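Home | Forum | Kitchen and Table | New posts | Search

Hard water stains inside tea mugs, what do you use?

Posted by Yuzhen Shi, December 29, 2022

Hello all. I moved to Grendska in November, and the water here is very hard. After one week every mug gets a brown ring, and also a thin white layer which I can feel with my finger. At my old place in Duan I washed with normal soap and it was enough. I would like to know what you use, and if it is safe for the glaze.

Mugs on a wooden mug tree: 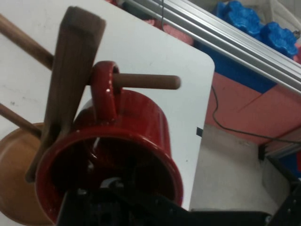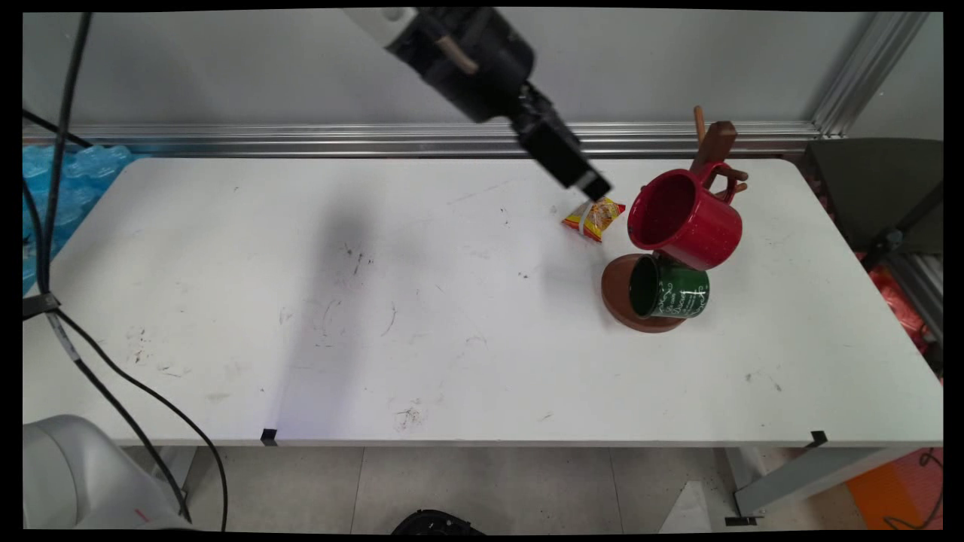

I drink black tea, four or five cups in a day, so I can not just "use it less". I tried baking soda with a soft sponge. The brown color goes away, but the white layer stays.

----

kettle_67 wrote:

The brown is tea and the white is lime, so you need two different things. Baking soda for the first. For the second, white vinegar and warm water, half and half, leave it for 20 minutes and rinse well. Do not mix them together in the mug, you will only get foam.

----

Chenxi Fang wrote:

I do not agree about vinegar. I used it every week on a painted mug from my aunt, and after one year the gold line was gone. Citric acid is better in my opinion. One small spoon in a full mug of hot water, ten minutes. It has no smell also. I buy the 600 gram bag from Skomar and it lasts very long.

----

kettle_67 wrote:

Citric acid is also an acid, Chenxi. Gold line will suffer from both. For a plain glazed mug I see no problem with vinegar.

----

Chenxi Fang wrote:

Yes, it is an acid, I know this. But I leave it half of the time and I do not need to repeat it. With vinegar I always had to do it twice.

----

bramble wrote:

Why not treat the water? I have a Trodari filter jug and my tea has no skin on top anymore. The rings come much slower. It was not cheap, and you must change the filter every 200 liters, but the kettle stays clean too.

----

Yuzhen Shi wrote:

Thank you for the answers. My mugs have no gold, so I will try citric acid first, and vinegar on another one to compare. Bramble, does the filter change the taste? I am a little afraid of that.

----

bramble wrote:

For me the tea is lighter and more clear. My husband says it is weak now and he puts two bags. So it depends on who you ask.

Contact us | Copyright Kitchen and Table Forum | Back to top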